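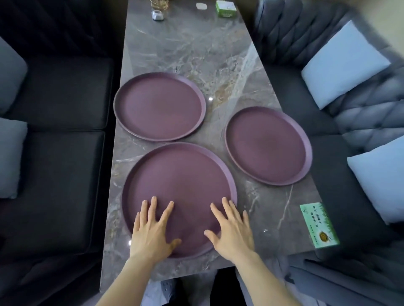 Call for participants: table service and automation

Ravach is introducing automated table setting and clearing in the guest lounges at Haltilia. Before the change is made, we wish to hear from the people who now do this work by hand.

Lounge and dining attendants are invited to take part in two paid sessions. In the first, participants lay out and collect plates at a low table at their usual pace. In the second, they discuss how their duties, hours and training should change once the machines are in place. No position will be cut during the study.

We are seeking 28 participants. Experience with robots is not required. Each person will receive $80 per session.

Apply in writing to Reiko Minami, Workplace Programs, by April 12, 2020.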